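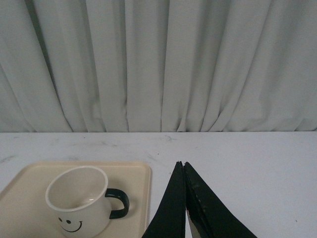
Comparing two grippers is harder than testing one. A single gripper can be run on a set of objects until its habits are known, and the results can be reported as they stand. Once a second gripper is brought in, every difference between the two test sessions becomes a possible cause of any difference in the results. The chapter starts with a simple task, picking up a mug by its handle, and asks what has to be held fixed before two sets of fingers can be compared on it. The mug stands on a beige tray with its black loop handle toward the fingers, which taper to points and are nearly closed. From that starting position the fingers must open, move to the handle, close on it and lift. A finger with a pointed tip can enter the loop of a handle, while a broad flat pad usually has to take the handle from both sides. The two designs are therefore solving slightly different problems, even when the instruction given to the arm is the same.

Chapter 6
Comparing End Effectors on a Common Task

After working through this chapter you should be able to:

- write a task definition that two different grippers can both attempt
- choose a starting pose for the object and record it so that someone else can reproduce it
- separate failures of the gripper from failures of the arm, the camera and the controller
- report a success rate together with its uncertainty
- decide when a worn finger should be replaced during a study

You will need the material on coordinate frames from Chapter 2 and the section on hand-eye calibration at the end of Chapter 4. Readers who skipped Chapter 5 can follow everything except Section 6.5.

6.1 The running case

Most of the numbers in this chapter come from a study planned by Joana Magalhães and Leonilde Cunha, which used one arm and two grippers. The arm was a Platmont six-axis model. The first gripper, the Hemano, has two rigid tapered fingers driven by one motor. The second, the Nogueira, has two wide fingers with replaceable rubber pads. Both were run from the same Nostosier controller, with the same limit on closing force.

The first session was a pilot with nine trials per gripper. Its purpose was to find mistakes in the procedure, and it found several. The tray had been set down by eye and its position drifted from trial to trial. The force limit had been entered in different units for the two grippers. One operator counted a lift as a success when the mug left the tray, and the other waited until the arm had stopped moving. None of these faults would have been visible in a table of results.

The main study began on September 1, 2018, with 200 trials per gripper and a revised written procedure. The Hemano completed 124 of its 200 trials. We will return to that figure in Section 6.4, where we ask how much weight it can bear.

6.2 Defining the task

"Pick up the mug" is an instruction. It becomes a task definition only when it states the starting condition, the permitted actions, the end condition and the time allowed. The definition used in the running case reads as follows.

Start: The mug is upright on the tray and empty. The handle points within the marked sector. The fingers are above the table and are not touching any object.

Action: The arm may approach from any direction. The gripper may close more than once, but the mug may not be pushed off the tray.

End: The mug is held by the handle, clear of the tray, with the arm stationary, for the full hold time.

Failure: The mug falls, tips over, leaves the tray without being held, or is still on the tray when the time runs out.

Read the end condition again. It says "held by the handle." An earlier draft did not, and the Nogueira passed many of its pilot trials by gripping the mug across the rim. A rim grasp may be perfectly acceptable in a warehouse. It is a poor choice if the mug is going to be filled. Whether to allow it depends on the purpose of the study, and the decision has to be made before the trials are run.

Search this book
Enter a word or phrase
Search
Advanced search

6.3 What must be held fixed

It helps to divide the test station into parts and go through them one at a time.

The object. Use the same mug throughout, or several mugs of the same model assigned to trials at random. Weigh each one. The mugs in the main study were accepted only if they weighed 219 grams to the nearest gram. Surface finish matters as much as weight, and a glazed handle that has been touched all morning is more slippery than one that has just been washed. Magalhães and Cunha had the mugs wiped with a dry cloth between blocks of trials.

The support. A tray has a raised rim, and a low approach can strike it. Fix the tray to the table or mark its corners. If the tray is omitted for one gripper, the results for the two cannot be put side by side.

The background. A plain curtain behind the table keeps people and equipment out of the camera's view. Pale objects against a pale background are harder for some detection software to find, so a change of background can change the success rate with no change in the gripper at all. Record the background and leave it in place until both grippers have been tested.

The camera. A camera mounted at the wrist moves with the gripper, and its view includes the fingers. Longer or wider fingers hide more of the object. This is a real property of the gripper and camera together, and there are two ways to deal with it. You can leave the camera where it is and report the result for the pair. You can also move the camera to give a similar view of the object in each case, and report that you did so. Both are sound. Switching between them partway through a study is not.

The controller. Set closing speed, force limit and the delay before lifting in physical units, and check them with an instrument. The value on the screen is a request, and two grippers may respond to the same request differently.

The fingers. Fingers wear. Scuffed patches near the tip change the friction at the place where contact is made. Inspect the fingers before each block and write down what you see. Replace them on a schedule set in advance. Replacing them after a run of failures favors the gripper that was failing.

6.4 How much does a success rate tell you?

The Hemano succeeded in 124 of 200 trials, a rate of 0.62. If the trials are independent and the conditions do not change, the standard error is the square root of 0.62 × 0.38 / 200, or 0.034. A 95 percent interval using the normal approximation runs from 0.55 to 0.69.

Suppose a second gripper scored 0.66 on the same number of trials. Its interval would overlap the first one over most of its length, and the data would give little reason to prefer it. With only nine trials per gripper the intervals would be so wide that even a large difference could be chance. The pilot session was useful for fixing the procedure and useless for ranking the hardware.

Independence deserves a second look. If all the trials with one gripper are run first and all those with the other afterward, any slow change in the station is mixed into the comparison. Mounting and removing a gripper takes time, so alternating on every trial is rarely practical. The usual compromise is to work in blocks, with the order of the blocks drawn at random before the first trial.

6.5 Sorting the failures

A rate by itself does not say what to repair. Each failed trial should be given one code from a short list: object not found, approach blocked, contact missed, slip during closing, slip during lifting, controller fault. The codes should be assigned by someone who did not run the trial. In the running case this was done by Natália Esteves from the recorded video, with a sample recoded later by Albertina Brandão to check agreement.

Missed contact and slip are easily confused when the fingers themselves block the view. If the wrist camera is the only camera, add a code for "cannot tell" and use it freely. A second camera at the side of the table removes most of these cases.

Before you continue

1. Rewrite the end condition in Section 6.2 so that a rim grasp is allowed. Which other parts of the definition have to change?

2. A laboratory reports that its new fingers doubled the success rate, and mentions that the table was moved nearer the window during the same week. List the parts of the station that the move may have affected.

3. Compute the 95 percent interval for a gripper that succeeds in 150 of 200 trials, and compare it with the interval for the Hemano.

Section 6.6 takes up the choice of object set, beginning with the question of how many kinds of handle a study of handles should include.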